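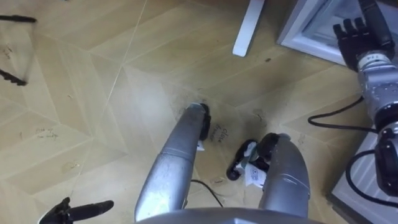

3.2 Floor-Referenced Head View

Figure 2. View from the head camera. The right hand is open at the right side of the view, and part of the left hand enters at the lower left. The note "close drawer" is written on the floor beside one of the black foot tips.

The policy receives a single color view from the head camera together with the joint positions of both arms. No wrist cameras were used. In this view (Figure 2) the floor takes up most of the image area, and the hands enter from the sides. We refer to this as the floor-referenced view, to separate it from the table-referenced view used in Section 3.1, where the work surface fills the lower half of the image.

The floor-referenced view poses two problems for a policy trained on demonstrations. First, the seams of the parquet form long diagonal lines that change position in the image whenever the head pitch changes. A network trained at one pitch can use these lines as a cue for body position and then fail when the pitch is different. Second, parts of the robot remain in view for long stretches of an episode. The arm, its cables and the torso edge occupy image area that carries little information beyond what the joint encoders already report.

We addressed the first problem by varying the head pitch between demonstrations. Each of the 195 demonstrations was recorded at a fixed pitch drawn at the start of the episode from a range of 15 degrees. The operator was not told which pitch had been drawn. The second problem was addressed with a self-mask, computed from the joint positions and the known geometry of the arms, which replaces robot pixels with the mean color of the view. The mask covers the rigid links only. Cables are not modeled and stay visible, as their shape cannot be recovered from the encoders.

3.3 Training and Comparison

Two policies were trained on the same demonstrations. Erkutine uses the raw view. Bite uses the masked view and is otherwise identical, including the number of parameters and the order in which training batches are presented. Both were trained with the Skillton toolkit using its default learning rate schedule. Text in the view, such as the note in Figure 2, was neither masked nor passed to the policy as an instruction. The task was selected by a separate index.

Bite completed the drawer-closing task more often than Erkutine at the ends of the pitch range. Near the middle of the range the two policies could not be told apart. Most Erkutine failures at high pitch were of one kind: the hand stopped short of the drawer front and held its position until the time limit. Bite failed less often in this way but showed a different error, in which the hand drifted sideways after a cable crossed the region between the hand and its target. Extending the mask to the cables would require a segmentation step, and the delay this adds to the control loop has not been measured.

All trials were scored by Nisha Awasthi from recordings in which the policy name had been removed. A trial in which the drawer moved but did not reach its end stop was scored as a failure.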